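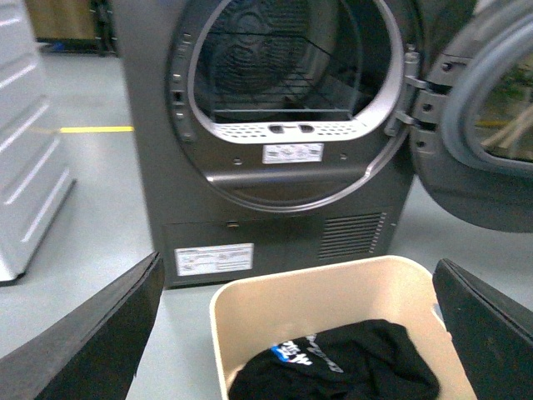 ## Wanted: 20 households who don't believe their tumble dryer

Every dryer on sale comes with a promise about what it costs to run. I have read a lot of those promises and I trust very few of them. The loads are tidy, the rooms are warm, and the person in charge of the test never leaves one damp duvet cover wrapped round everything else.

We want to know what happens in real homes in Nundstead. If you own a dryer and can put up with some form-filling, please read on.
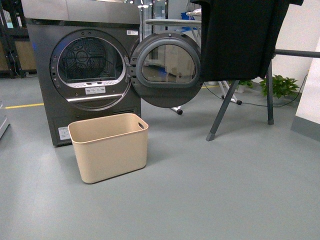
**Words: the editor, Polletis**
*Polletis is a small household newsletter. We take no advertising.*

The study is called Tesetia. It runs for 13 weeks and asks you to do your laundry as you normally would. Before each load you weigh the wet washing, and afterwards you weigh it again and write down the reading from a plug-in meter. We lend you the meter and the scales. You'll also be asked which setting you picked and whether you had to run it twice.

We are not testing dryer balls, scented sheets or the old trick of throwing in a dry towel — not officially, anyway. If you swear by one of these, carry on, but tell us on the form. I have my doubts about all three and would be quite happy to be shown up.

You can take part if you:

- live in Nundstead or close enough to collect the kit
- own a dryer of any age or make, vented or not
- use it at least twice a week
- can plug it into an ordinary wall socket
- don't work for anyone who makes or sells dryers

Tenants are welcome. So are people who feel guilty about owning one. A shared machine is fine only if everyone who uses it agrees to fill in the forms, and from what I know of shared houses, that may be asking a lot.

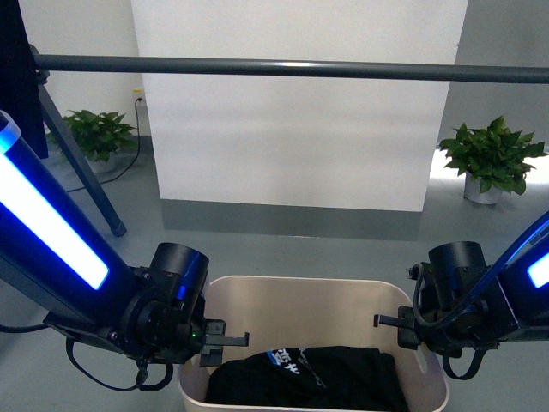
*Photo: Polletis*

Now the money. Each household gets £33 at the end, paid by bank transfer, and the meter is yours to keep. The scales come back. That is poor pay for the time involved, and anyone hoping to make a profit should look elsewhere. We don't pay part of it for part of the study, but you can drop out whenever you like without giving a reason.

We hope to collect roughly 2000 readings. Will that settle anything? Probably not for the whole country. It should be enough to say whether the "eco" setting saves you anything or just takes longer, a point on which the leaflets are strangely quiet.

A pilot in February went badly. Half the forms came back blank in the "wet weight" box, so the form is now one page and the box is bigger.
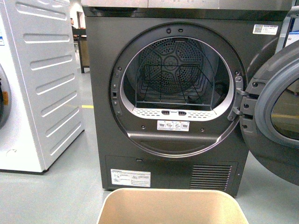
## How to apply

Write to Tesetia, c/o Polletis, Sandhu House, Nundstead, or leave a note at the front desk. Tell us:

1. the make of your dryer and its rough age
2. how many people you wash for
3. where the dryer lives (kitchen, garage, cupboard)
4. what you think it costs you per load, without looking it up

Guess badly on the last one if you must. It has no bearing on who gets picked.

Names will be drawn from a box if too many of you write in. Your answers will be printed without your name or street, and we won't pass your details to anyone.

Posted March 21, 2021. Applications stay open until all the places are filled.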